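Choosing and Washing Workshop Wiping Cloths

Wiping cloths are sold by weight, and the grade on the bag tells you little about how the cloth behaves. The steps below cover selection, first wash, use and disposal for a small shop. They assume woven cotton. Microfibre needs a different wash and is not covered.

1. Select the weave

Hold a single layer up to a lamp. If individual points of light show through, the weave is too open for bearing surfaces and will shed lint. Keep that cloth for floors and drip trays. The Grumerby medium grade passes this test in most colours; the Omholm economy bale is mixed and has to be sorted by hand.

2. Wash before first use

New cloth carries size, a starch finish that repels oil. Wash once at 60 degrees with plain detergent. Do not use fabric softener, as it leaves a film that smears on bare metal. Wash dyed cloths apart from white ones. Red dye in particular will run for the first 2 washes.

3. Cut and fold

Cut to 37 cm square. Fold in half twice to give a pad with eight usable faces, counting both sides as it is refolded. Turn to a clean face as soon as the current one leaves a streak. A crumpled cloth picks up loose dust well enough but gives uneven pressure, so use a folded pad for solvent. 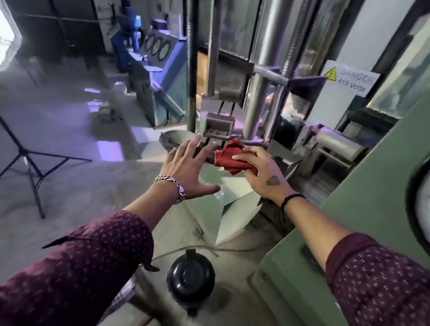
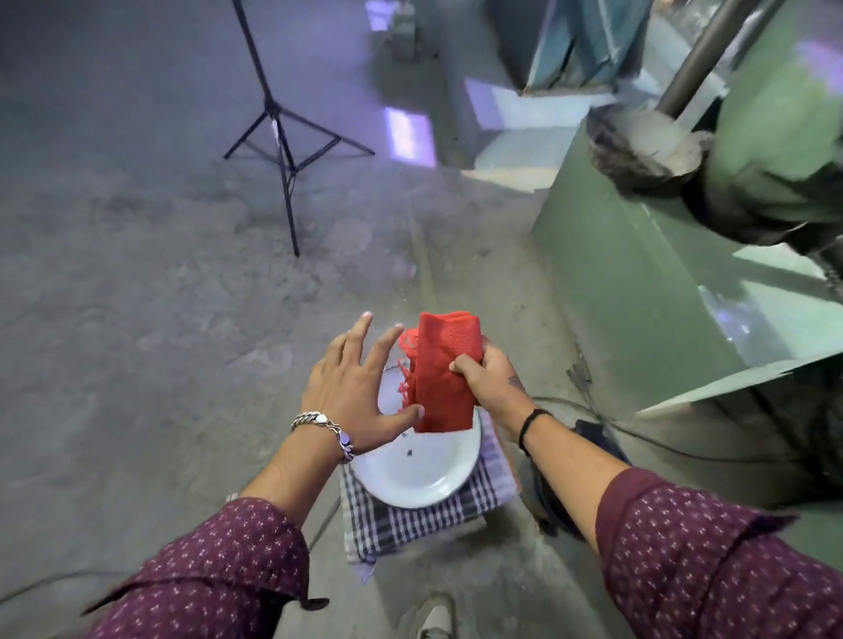 Red cloth in use in the workshop.

4. Wipe in one direction

Isolate the machine first. Work from the clean end towards the dirty end and lift at the finish of each stroke. Scrubbing back and forth returns grit to the surface. For slides and clamp faces, follow with a second dry cloth.

5. Sort after use

Keep separate bins for dust, water-based coolant and oil. Anything that has touched linseed oil or a drying finish can self-heat. Lay it flat outdoors until stiff, or store it under water in a lidded metal tin.

6. Record the stock

The Gulyás stock sheet has one line per bale. A full Prulano bale cut to the size given in step 3 yields 776 cloths, less any rejected at step 1. Reorder when one unopened bale remains. Cloths with holes or hardened patches go straight to disposal and should not be cut down for reuse.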